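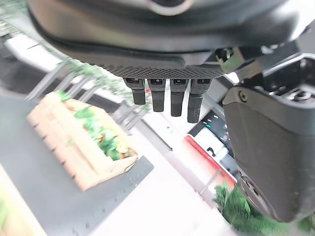

How to Plant and Look After a Wooden Planter Box Indoors

A long wooden box full of leafy plants does well indoors if it is lined properly and not overwatered. These instructions are for a slatted box, the kind with gaps or holes low on the side, planted with foliage in mixed colors. Planting one takes an afternoon. After that it needs a few minutes a week.

What you need

A wooden planter box
Pond liner or heavy plastic sheet
Plastic nursery trays that fit inside the box
Indoor potting mix
Clay pebbles or coarse bark
Leafy plants in 4-inch pots
A watering can with a narrow spout
A staple gun and scissors

Choosing the plants

Pick plants that want the same light and the same amount of water. Color comes second. For a spot a few feet back from a window, pothos, peperomia, and aglaonema get along fine. Red aglaonema keeps its color in medium light. Croton gives you red, yellow and orange on one plant, but it needs a bright position and drops leaves if you move it a lot. Put a croton in a dim hallway and the new growth will come in mostly green.

Check under the leaves before you buy. Sticky spots, webbing or white fluff mean pests, and they will go through the whole box. Keep new plants apart from your others for two weeks if you have the space.

Lining the box

1. Brush out the box and sand any splinters on the inside.

2. Cut the liner so it covers the bottom and comes up all four sides to an inch below the rim. Fold the corners like wrapping paper. Don't cut them.

3. Staple the liner along its top edge only. A staple lower down is a leak.

4. If your box has holes along the bottom of the side, leave them uncovered on the outside. They let air in behind the liner and the wood dries out faster if it gets damp.

5. Set the nursery trays in and spread an inch of clay pebbles in each.

Pour a cup of water into the liner before the trays go in and leave it for 30 minutes. If the floor under the box is dry, carry on. I skipped this on my first box and had to take everything out again.

Planting

Water the plants in their pots the day before. Fill the trays about a third of the way with potting mix, then set the plants on top, still in their pots, and move them around until you like the arrangement. Tall ones go to the back if the box stands against a wall, or down the middle if people walk past both sides. Trailing plants go at the front edge.

Slide each plant out, loosen the outer roots with your fingers and set it so the top of the root ball is an inch below the rim of the tray. Fill in around it and press lightly. Leave a hand's width between plants. It will look thin for a month or so.

Water each plant with 200 ml and stop there. The mix settles overnight, so top it up the next morning.

Where to stand it

A planted box is heavy, so put it in place before you fill it. A low platform or a plant stand works well and makes it easier to sweep. Keep it away from radiators and air vents. Most of these plants are happy at 72 degrees and dislike a cold draft.

Watering and weekly care

Push a finger into the mix up to the second knuckle. If it feels dry, water. If it feels cool and damp, leave it another few days - even if the top looks pale. Liners hold water, and soggy roots are the usual cause of yellow leaves at the base.

Wipe the big leaves with a damp cloth every couple of weeks. Pull off dead leaves as you see them. Turn the box end for end once a month so both sides get the light.

Feed with a balanced liquid fertilizer at half strength from March until early fall, once a month. Give nothing in winter.

If one plant fails, cut around it with an old knife, lift it out with its soil, and fill the gap with fresh mix and a new plant of the same size.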